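Compte rendu réunion cellule Corby, lundi 14h

Présents : Y. Nakpan, A. Paiva, E. Briggs, E. Louro (notes). Excusée : C. Kamolrat.

1. Pince
Abílio a repris le TCP dans le simulateur, l'ancien décalage venait du fichier Cirix d'avant le changement de doigts. Jeu côté droit toujours à vérifier sur la vraie machine. Compteur à 3 181 cycles au relevé, graissage pas noté sur la fiche -> Ebuka complète.

2. Caméra poignet
Discussion assez longue. En approche basse la pièce verte prend plus de la moitié de la vue, on ne voit presque plus la table. Yaowalak veut remonter le point d'approche, Abílio préfère changer l'inclinaison. Pas tranché. Ombres trop dures aussi, le seuil décroche entre zone éclairée et zone sombre.
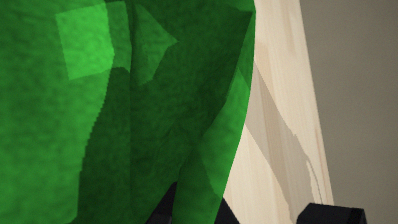

Vue simulée, approche basse : pièce verte, bord de table, pince en bas.

Ermelinda demande qu'on garde la pince visible en bas d'image, sert de repère pour le recalage. D'accord sur le principe. Essai avec lumière moins directe dans le simu avant de toucher au vrai éclairage. Exposition laissée à 70 pour l'instant, on y touche pas.

3. Maintenance
Câble axe 5 : gaine usée au passage du coude, commande passée chez Clirkero (réf. 505), délai pas confirmé. En attendant vitesse réduite et controle visuel à chaque prise de poste. Défaut 183 revenu deux fois au redémarrage, acquitté, cause inconnue. Ebuka sort les journaux.

4. Divers
Projet Mahawong : la cellule n'est pas libérée tant que le point 2 est ouvert. Chutima à prévenir.

Actions
Abílio : essai inclinaison + lumière, simu
Yaowalak : nouveau point d'approche, même scène pour comparer
Ebuka : fiche graissage, journaux défaut 183, jeu des doigts
Ermelinda : relance Clirkero, message à Chutima

Prochaine réunion lundi, même heure.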